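Fortsetzung folgt, angeblich

Omberg hat die zweite Staffel seiner Fortsetzungsgeschichte »Die Lotsen von Sandu« angekündigt, Start im Oktober. Wir glauben es, wenn Kapitel eins online steht. Die erste Staffel sollte 36 Kapitel haben und blieb nach 88 Seiten mitten in einer Verfolgungsfahrt liegen, das Schiff ohne Ruder, die Lotsin ohne Plan.

Jetzt soll also alles anders werden: fester Rhythmus, sechs Kapitel Vorlauf, zwei Erzählstimmen. Gerade die zweite Stimme macht mir Sorgen. Der Kapitän von Clekerthorpe war bisher interessant, weil man nie wusste, auf wessen Seite er steht. Darf man ihm künftig beim Denken zuhören, ist das Rätsel nach drei Absätzen weg - und viel mehr als das Rätsel hatte er nicht.

Die Probeszene im Forum liest sich ordentlich, mehr auch nicht.

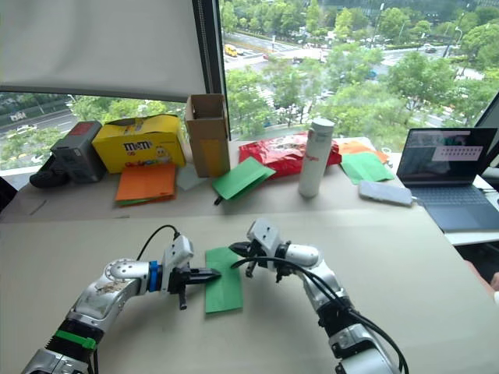
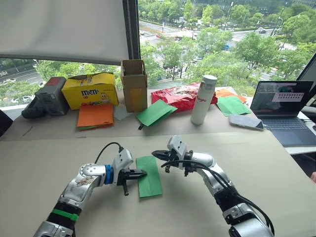
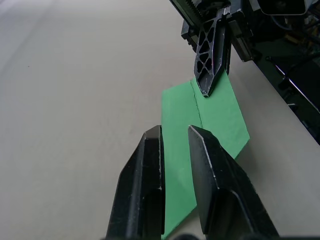

Edit Szénási sieht das anders: Der Kapitän habe die eigene Stimme längst verdient, und wer die Hafenszene in Dredberg noch einmal lese, merke, dass er dort schon lügt.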